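Ticket 1543: Upstairs wifi drops out every evening
Opened by: Ilango Iyengar
Status: Open

Hi Luston support, me again. Sorry for the essay, but your chat person asked me to write everything down, so here goes!

I've got the Grosholm router downstairs in the hall and one Grosholm extender up in the bedroom. It's been rock solid since October. Then the last firmware update came through and now the upstairs connection dies most evenings, usually right when my wife is on a video call with her mum (you can imagine how popular I am).

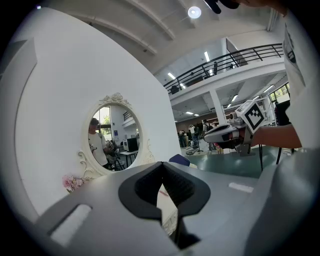 What I've tried so far: turned both boxes off and on, swapped the power adaptor, changed the channel from auto to 11 and back again. I also moved the extender off the floor and up onto the chest of drawers, which got me a better signal light but the same dropouts. My neighbour Matić reckons it's his new baby monitor. He switched it off for a night as a favour and we still lost the connection, so I don't think it's that.

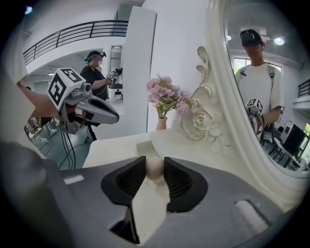

Update 7/4/26: did the factory reset on the extender like you said. It paired on the second go and I got 110 Mbps upstairs, brilliant, I was ready to close the ticket. Then after dinner it dropped twice in one hour. The light goes orange, stays orange for a bit, and comes good by itself. Downstairs never misses a beat.

Could you roll me back to the old firmware, or tell me how to do it myself? I can't find the option anywhere in the app. Evenings are best if you want to ring.

Cheers,
Ilango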